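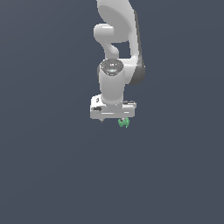
LOCKYER, 21 September 2023

Filed under: Kitchen & Cleaning > Tips We Doubt

We use cookies to remember your preferences and to see which pages get read. Accept / Manage settings

Every fall my inbox fills up with cleaning tricks, and most of them involve vinegar and baking soda mixed together in a bowl. Please stop doing this. One is an acid and one is a base, and when they meet you get a lot of fizz and then a puddle of slightly salty water. The fizz can shift a bit of loose gunk if it happens to be sitting right there. Other than that you've used up two perfectly good cleaners to make one bad one.

Use them separately. Baking soda with a little water makes a mild scrub for a stained mug or the inside of a stainless sink. Vinegar is for mineral scale: kettle, shower head, the white crust around the faucet. Keep it off marble and other natural stone, and never let it anywhere near bleach.

Now the drain. Volker Kleinschmidt wrote in to say he pours the fizzy mix down his kitchen sink once a month and has never had a clog. I have never poured it down mine and have never had a clog either. What I do is scrape plates into the trash, keep bacon fat in an old can, and pull the strainer when it looks bad. If the sink is already slow, put a bucket under the trap, undo it and clean it out. It's a disgusting job and it takes less time than reading up on ways to avoid it.
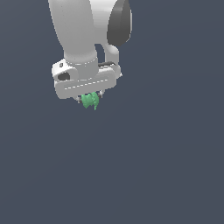 Then there's the lemon in the dishwasher. I tried this for most of a month with half a lemon on the top rack. The kitchen smelled of lemon for as long as the door was open. The glasses came out as cloudy as before, and I found seeds in the filter. Clean the filter. A lot of people have never taken theirs out, and I was one of them until embarrassingly recently. Twist, lift, rinse, old toothbrush, put it back.

Theerawat Khunthong asked about the Pusus descaling tablets. I bought a box. They worked on my kettle, and so did plain vinegar and water left for an hour, at a fraction of the price. If you can't stand the smell of vinegar, buy the tablets. I wouldn't expect much more from them than that.

Coffee grounds in the fridge: I can't tell any difference. I ran a bowl on the bottom shelf for two weeks and the fridge smelled like onions and coffee. Wrapping the onion fixed it.

Rice in the salt shaker I will grudgingly allow. My mother did it, it does seem to help in damp weather, and it costs nothing. Just don't write to me about rice and wet phones.

And a word on labels that say "kills 63 kinds of germs." Read the back. Nearly all of these sprays need to stay wet on the counter for several minutes, and who does that? I spray and wipe like everybody else, which means I'm mostly just wiping. Dish soap and hot water will do that fine. 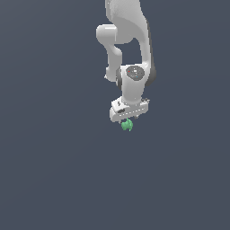
White arm with a small green object at the gripper.

In October I'll get to oven cleaning, including the dishwasher tablet on the glass door. Kadir Aydoğan swears by it. I have my doubts, but I've got a filthy oven door to try it on.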